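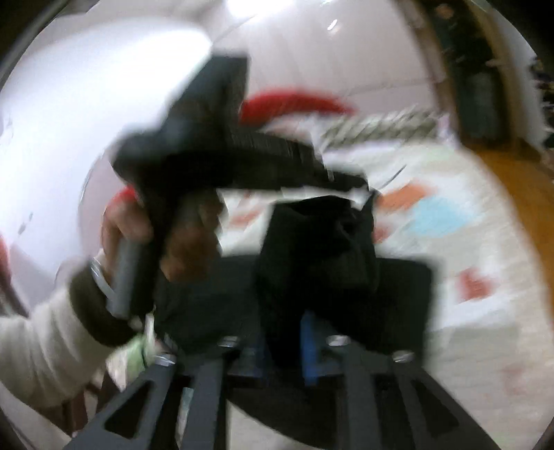
Guides > Robot kit > Budgeting

Buying hand-held grippers: a short plan

1. Price the pair. One gripper is a paperweight with ambitions.
2. Add spares. We put 165 pounds aside for fasteners and struts, and Droder had it by October.
3. Get quotes from Tesero and Worku. Ours came to 754 pounds before delivery, a word both firms use loosely.
4. Book 12 hours of practice before ordering more.
5. Keep 100 pounds back for whatever you forgot.

Related
Brokstead bench costs
Hire or buy?

Back | Next | Top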